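¡Por fin me han devuelto el dinero de Citora!

Llevaba desde antes de Navidad peleándome con ellos por una línea fija que di de baja y que me seguían cobrando. Treinta euros al mes por un teléfono que ya ni estaba enchufado. Llamé, escribí, volví a llamar, y siempre lo mismo: que en el sistema yo constaba como clienta activa y que esperase a la siguiente factura.

El jueves me atendió una chica estupenda (si me lees, ¡gracias!) que encontró la baja en dos minutos. Estaba grabada con el número de contrato de otra persona. Me lo anuló todo mientras yo seguía al teléfono, y al día siguiente tenía 100 euros en la cuenta.

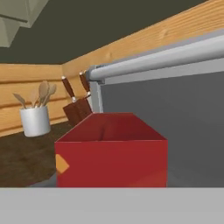
Xolani Baloyi
Autora del blog

Ahora estoy con Tilteo y de momento feliz. La fibra va como un tiro, la factura cabe en una página y se entiende, y cuando llamas contesta un ser humano. ¡Un ser humano! Mi hermana se cambia en abril, la tengo convencidísima.

Un consejo para quien ande en lo mismo: pedid siempre el número de reclamación y apuntadlo con la fecha y el nombre de quien os atiende. Yo lo llevaba todo en una libreta y fue leerle la lista a la chica y cambiar la conversación por completo.

Mañana toca llamar al seguro, que también tiene lo suyo.

Compartido 30 veces
6 comentarios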